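Home Help Exchange > Floors & Furniture > Moving In

Last updated: November

White table keeps rocking on a plank floor, and is gray a mistake with dark walls?

stosov_flat

We moved into a ground floor place in Hornlow and the main room has light gray wooden planks that run the long way, toward the back wall. The landlord painted three of the walls dark before we got the keys and we aren't allowed to repaint for the first year.

I bought a square white table secondhand to use for meals and for sorting mail and paperwork. It rocks. I've turned it a quarter turn at a time and it rocks in every position, a little less in one of them. I put folded cardboard under one leg and that lasted until the first time somebody leaned on it. I don't know if the problem is the table or the floor, and I don't want to buy leveling feet if the floor is the thing that's off.

Second part. The room feels long and narrow. My sister thinks a rug laid crosswise would help. I'm not sure, and a rug under a table seems like a pain to keep clean. The lease says no nails, screws or glue in the floor, and nothing with a rubber backing. 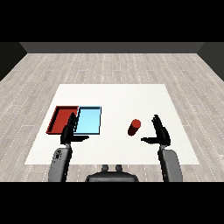

I'd like to keep the table near the middle of the room if I can, since the only ceiling light is there. If it has to go against a wall to stop rocking I'll live with it, but then I need a lamp as well. Budget is small. There's a Gashi hardware store within walking distance and I can get to the bigger Sislow outlet by bus if it's worth the trip.

Thanks in advance.

plankandpeg

Find out which one is off before you spend anything. Carry the table somewhere you know is flat. A concrete garage floor isn't always flat, so don't trust that. A kitchen counter works if the table is small enough to go upside down on it, or you can do it the other way and check the floor.

To check the floor, get a straight board or a long metal level. Lay it down where the table stands, along the planks first and then across them. Slide a piece of thin card under it wherever you see light. If the card goes under in the middle you have a dip, and if the board teeters you have a hump. Floating plank floors often have a bit of both, and they also give slightly when you step near a joint, so do it once standing back and once with your weight near the board.

If it rocks less in one position, as you say, my guess is that both are slightly out. Use that position. Press down on opposite corners to find the short leg, then measure the gap with stacked playing cards. Count the cards and take the same number to the store, and buy a felt pad of that thickness. Felt won't bother your landlord. Put thin felt on the other legs too or you'll be back where you started.

Screw-in leveling feet are better if the legs will take them. You need solid wood legs for the threaded insert, and you need to drill straight. On hollow metal legs you want the kind that push into the tube, and you have to measure the inside of the tube, not the outside. I bought the wrong size that way once. A pack of 4 is usually cheap and Gashi ought to have them, no need for the bus.

After you fit anything, give it 3 days of normal use and check again. Felt packs down.

On the rug I have no opinion.

hallway_ends

just put it against the wall. tables in the middle of rooms are always in the way

grayboards

I'll take the rug question because I had the same kind of room, long gray boards and dark paint.

A rug laid across the planks does help, because it breaks up the lines that pull your eye to the far end. It has to be wide enough to stop 20 inches or less from each side wall. A small one floating in the center made my room look longer. Flatweave is easiest under a table. Crumbs stay on top and you can shake it outside. For a pad, ask for plain felt with no rubber or latex. Some are sold as felt but have a coated underside, so turn it over in the store and look.

A rug and pad will also hide small unevenness, so you may find the rocking mostly goes away. If you plan to get one, do that first and shim the legs afterward. Otherwise you'll do the legs twice.

For the dark walls, a floor lamp at the far end did more for me than anything on the floor. Point it at the back wall. Warm bulb. The one I have was from the clearance corner at Sislow and has a dent in the base.

Tagged: uneven floors, rentals, tables, rugs

Related in Floors & Furniture
Felt pads keep falling off chair legs
Can I put a bookcase on a floating floor?
Removing old tape residue from painted boards
Best direction to lay planks in a hallway
Lamp cord is too short, is an extension OK?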